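How to Grow Big Copper Sulfate Crystals at Home
Babita Bhardwaj, 2020-10-18

I've been growing crystals for years and I still run to the jar every morning to see what changed! Copper sulfate is my favorite for a first try: bright blue, fairly quick, and very forgiving if your kitchen gets chilly at night.

Put on gloves and goggles first. Copper sulfate is harmful if swallowed and rough on eyes, so keep it away from kids and pets, and never use a jar or spoon that will go back to the kitchen.

Warm 200 mL of distilled water and stir in the powder a spoonful at a time until a little stays on the bottom. Filter it through coffee paper into a clean jar (a 1000 mL one gives you plenty of room), cover it loosely, and leave it overnight.

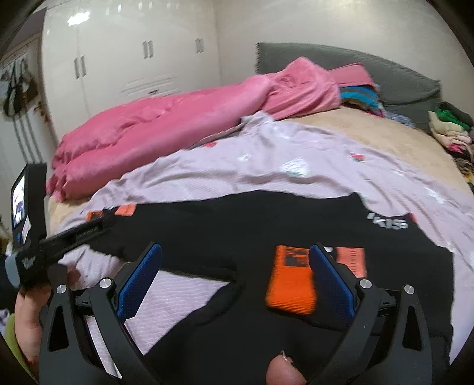
Black T-shirt with orange patches, laid out on the bed.

By morning you should have small seed crystals. Pick the one with the sharpest edges, tie it to thin fishing line, and hang it in the filtered solution. Then leave it alone! Bumping the jar starts dozens of tiny crystals that compete with yours.

My best one so far took 56 days and has beautiful slanted faces. Dry yours on a paper towel and brush on clear nail polish, or it will slowly turn pale and powdery.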